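Updates > Workplace Services > Trollemby House > Thread

Posted in November by Trollemby House Resident Services

1/ Resident Services is sharing its guidance on sorting and storing cosmetics in small rooms. The posts in this thread apply to all rooms at Trollemby House and at the Dosten annex. Please read the full thread before bringing items to the exchange shelf.

2/ Rooms at both sites have one drawer and one shelf for personal care items. The shelf is 9 inches deep. Items kept on windowsills or on top of the radiator cover must be moved before the winter inspection.

3/ Begin by taking everything out. Lay a cloth over the table first. A knitted or woven cloth keeps round bottles and tubes from rolling, and it can be washed if something leaks.

4/ Sort by how the item closes — screw caps, snap compacts, open pieces such as sponges and dishes. Residents who sort by brand or by color tend to end up with more containers than the shelf can hold.

5/ A cardboard gift box is acceptable as a tray. Boxes with a torn front wall may still be used inside a drawer, where the drawer itself holds the contents in place. They should not be used on the open shelf.

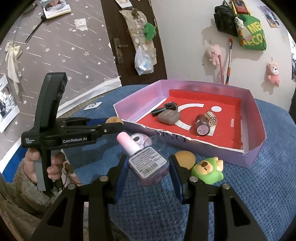
6/ One resident at Dosten wrote to us that the box rule seems strict, and that a torn box has held her lipsticks on the shelf for two winters without trouble. We have noted the comment. The rule stands for the shelf, where items can fall onto the bed below. Inside drawers, residents may use any box they wish.

7/ Nail polish is to be stored upright with the cap fully tightened. Wipe the neck of the bottle before closing it. Nail polish and remover may not be kept within 3 feet of a heater, a hot plate or a candle.

8/ Glass bottles may lie on their side only if the cap does not leak. To check, wrap the bottle in a paper towel and leave it on its side overnight. If the towel is marked in the morning, store the bottle standing.

9/ Makeup sponges should be washed, dried in open air and kept apart from powders. A small glass dish works well for this purpose. Sponges are not accepted on the exchange shelf, used or unused.

10/ Figurines, cards and other keepsakes often turn up during sorting. They do not count toward the personal care allowance. Please give them a place of their own so that they do not go back into the cosmetics box.

11/ The exchange shelf is in the Hadetar lounge, next to the mail slots. It accepts sealed items only. Opened jars, compacts and lipsticks should go in the trash. Partly full nail polish goes in the gray bin in the Upadhyay wing — please do not pour it down a sink.

12/ Drawer dividers are available from the front office at no charge. We have 200 in stock for both sites. Each room may request one set, and requests are filled in the order received. The office closes at 6 p.m.

13/ Questions about storage may be sent as a reply to this thread or left at the front desk. A printed copy of the guidance is posted in each laundry room.

Comments

lilac_annex: Are the dividers adjustable? My drawer is narrower than the ones in the main building.

Trollemby House Resident Services: They are. Each set can be shortened at the scored lines to fit the Dosten drawers.

thirdfloorwest: The paper towel test found two leaky bottles in my drawer. Thanks for that one.

marrow_and_pine: Please add a second gray bin, it's a long walk from Dosten with a bag of old polish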